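Food & Drink | Long Reads

The last of the all-night bakeries

By Vasylyna Chornovol
October
214 shares | 40 comments

Half past two in the morning, Gradasby. Raining sideways. One lit window on the whole of Mill Row and a queue outside it. Two nurses, a lad in a taxi firm jacket, a woman with a dog under her coat. Nobody talking much. Everyone looking at the same tray.

The tray is cheese twists. They come out at twenty to three and they're gone by three. After that it's the plain rolls, then the currant buns, then the big tins for the shops. Romberg's has kept to that order for as long as anyone I spoke to could remember, and people set their breaks by it. Miss the twists and you wait for the buns. Them's the rules.

I grew up two streets over. Could smell it from bed. Yeast first, then something sweeter, then toast. When I moved away I slept badly for a year and blamed the traffic.

There used to be 3 of these places in town. Clustwood had the corner by the station, good pasties, awful coffee. Trujillo was up the hill, a family who did a soft white loaf with aniseed in it that I have never found anywhere since, and I have looked. Both shut. Clustwood is flats now. Trujillo is a shop selling vapes and phone covers, though the old bread hooks are still up in the ceiling if you go in and look.

Why did they go? Ask six bakers, get six answers. Gas bills. Rents. Supermarkets with their own ovens. Young people not wanting the hours, which I heard a lot, mostly from men who hadn't wanted the hours either but had a dad who made them. And the customers went too. When I was small the town had a night shift. Proper one. Whole streets of people walking home at six with a warm loaf up their jumper. 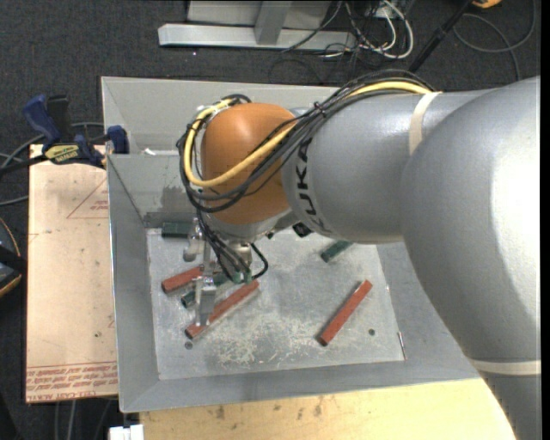
The night work that's left is thinner and more spread out. Care homes, the hospital, delivery drivers, a few lads on the warehouse estate. They don't all knock off together any more so there's no rush, just a trickle from midnight onwards. Harder to bake for. You can't put 1,000 rolls out and know they'll go. You put out a few trays and keep an eye on the door.

The head baker let me stand in the corner for a night on condition I kept my elbows in. First thing you notice is the noise. The mixer thumps like a bad washing machine. Second thing is how little anyone says. A nod, a tray goes past, a nod back. Radio on low, somebody singing a half line behind the tune.

The dough has been going since teatime. It's a slow one, cool, hardly any yeast, and it gets turned over by hand every so often through the evening. I had a go. It's heavier than you'd think and it fights you. Mine came out looking like a dropped hat and went quietly to the end of the tray. Later it was in a bag with my name on, no charge.

The order book for the week I visited said 1,766 loaves, not counting what goes over the counter. Schools, cafes, two hotels, the cricket club teas even though the season was done. That's what keeps the lights on. The window at night barely covers the wages of the person serving at it, and I was told this cheerfully, as if I'd asked about the weather.

So why open it at all. I asked everyone. Shrugs, mainly. One of the nurses in the queue said it was the only place she could stand at that hour where somebody would say good morning and mean it. The taxi lad said the twists. Fair enough.

There's talk of closing the window two nights a week over the winter. Talk only, I was told, definately nothing settled. It came up before and a petition went round with more than 40 pages of names, some of them in crayon. The window stayed open. The price of a twist went up ten pence and there was very nearly a second petition.

By five the rain had stopped. The van was loaded, back doors tied with a bit of rope becuase the catch has gone. Someone swept. Someone else sat down on a flour sack with a mug of tea and shut her eyes for the length of one song.

I walked the long way back, past the station, past where Clustwood was. Bag under my coat. I'd eaten the hat-shaped one before I got to the bridge. Bit dense in the middle. I'd have had another.

Romberg's night window, Mill Row, midnight until the trays run out. Bring change, the card machine sulks in the cold.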